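Bins, again

23 November 2018

Quick one tonight, dinner is in the oven and I've got maybe half an hour. I said back in January I was going to sort out the back room and here we are, nearly at the end of the year, and I have finally started. Started! Not finished. Don't get excited.

So the problem with the back room was the big white table. Lovely big table, and anything that came into the house landed on it. Mail, batteries, the good scissors, the bad scissors, half a roll of Mosquera tape with the end lost. I'd clear it on a Sunday and it would be full again by the middle of the week. I tried baskets (too floppy). I tried drawers, which just meant I had a messy table plus messy drawers.

Then Debashish Patwary, who I used to share an office with and who is tidier than me by a mile, told me to quit buying clever stuff and get plain plastic bins in different colors. One color, one kind of thing. No labels. He said I'd stop reading labels after a week and he's right, I have a whole shelf of labeled boxes and I couldn't tell you what any of them say.

Went to Hilden after work. They had a wall of them. Stood there far too long. Came home with red and yellow and a big beige tray, and forgot the hooks I went in for.

Rules so far, subject to change:

Red is for stuff I'm in the middle of using. If it's in the red bin it's allowed to be there, no guilt. Yellow is for stuff that has to go somewhere else in the house, and yellow gets emptied before bed. Well. Most nights. The beige tray is for things I'm still deciding about, and I know, I know, that's how the table got bad in the first place. But a tray has edges. When it's full it's full and I have to deal with it.

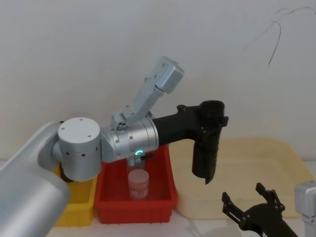 Red bin with the one tub in it, yellow to the left, beige tray waiting its turn.

The tub with the frosted lid was the first thing to go in and I've left it standing up in there becuase I like being able to grab it from the top. I had a bunch of these tubs all over the place, lids off, lids missing, one lid that fits nothing I own. Threw that one out. Felt great.

Things I've learned, in no order. Sloped sides are nicer than straight ones, you can get your hand down in there. Buy the tray bigger than you think. Don't put the bins against the wall, you'll start stuffing things behind them and then you've got a secret pile, ask me how I know. Wipe the table first – I didn't, and had to take everything off again to get at a sticky patch.

Also went through the paper pile while I was at it. Found 46 takeout menus. Forty-six! We order from the same two places. And an old Zostel booking from a trip I'd half forgotten, which I kept, so that's in the beige tray now. Deciding.

What's left: the shelf, the closet (not talking about the closet), and the box of Flakside cable clips I bought on sale and have never opened. More than 400 in there according to the packet. What was I thinking. If anybody local wants some, leave a comment, I will put them in an envelope for you tomorow.

Next on the list is a blue bin for the kids' school stuff, if Hilden still has any, and those hooks. Writing hooks on my hand right now.

Ok timer's going, that's the lasagna.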